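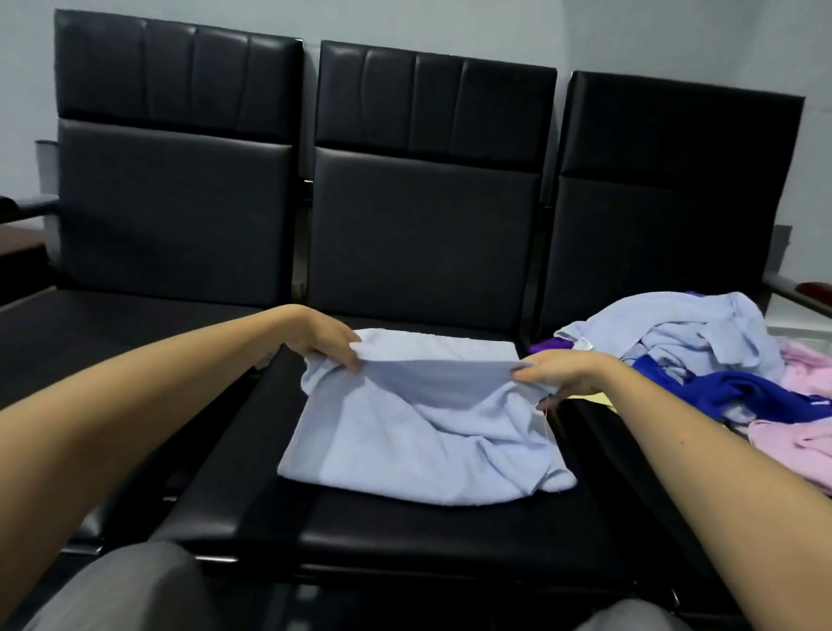 May
Posted by the Corlow Waiting Study group

4. Does better seating make a wait feel shorter?

The claim that comfortable seating shortens the felt length of a wait is repeated so often in planning guides that few of them still give a source. Where a source is given, it usually leads back to the Tavari survey, and we think the Tavari survey has been asked to carry more weight than it can.

The survey collected 1091 forms from people leaving outpatient clinics. Each form asked how long the person had waited, how the wait had felt, and how they rated the chairs. People who rated the chairs highly also tended to say the wait had felt short. From this the authors concluded that the chairs did the work. The same table would look just as it does if people who had been seen quickly were in a better mood and were kinder about everything, chairs included. The form asked about the chairs after it asked about the wait, so there was plenty of room for one answer to color the next.

A second problem is that the actual waits were never recorded. The survey relied on memory, and memory for time spent doing very little is poor. In our own small check at Norkthorpe, we compared the check-in log with what people told us at the door. Several of those who had waited 20 minutes gave us figures twice that long. Others gave a figure well below it. We could find no pattern by age, by clinic or by hour of the day, and we would be suspicious of anyone who found one in a sample this size.

4.1 What counts as "comfortable"

The guides are also vague about what is being compared. "Upgraded seating" in the Tavari report covers single armchairs, sofas, and the padded row seating of the general type shown in Figure 2. These differ in ways that might well matter to a person with a sore hip or a sleeping child. Treating them as one category makes the result easy to quote and very hard to use. A clinic manager who reads that upgraded seating works still doesn't know what to buy.

We asked 14 clinics which of the three kinds they had. Most had a mix, and in two of them the person filling in our form did not agree with the person at the front desk.

Figure 2

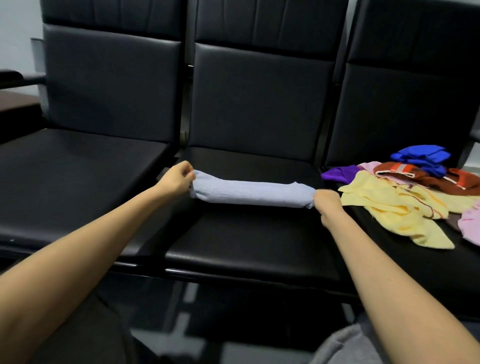
The Wijesinghe trial is often cited as a repair to these faults, and it is a better piece of work. Waits were timed, the chairs were changed on a set day, and the same clinics were followed before and after. The felt wait did drop after the change. But the check-in software was replaced in the same month, and the real wait dropped too. The authors say that they "allowed for" this without saying how. We wrote to ask and were sent the same paragraph again. On a scale running from 0 to 100, the gain they report is small enough that a few bad Wednesday afternoons could wipe it out.

None of this shows that seating has no effect. A hard chair is unpleasant, and there are good reasons to replace one that have nothing to do with the clock – back pain, cleaning, the trouble older patients have in standing up. Our objection is to budget requests that promise shorter-feeling waits on this evidence. If the promise is going to be made, somebody should time the waits and leave the software alone while they do it.

Section 5 turns to wait-time displays, where the evidence is thicker but the claims are larger.

Comments (3)

You're a bit hard on the Wijesinghe trial. It's still the only one that timed anything.

Did you look at noise? At our clinic people complain about the television long before they mention the seats.

Is the Norkthorpe door data available anywhere? The link in section 2 is dead for me.

Contact the study group | Copyright Corlow Waiting Study | Back to top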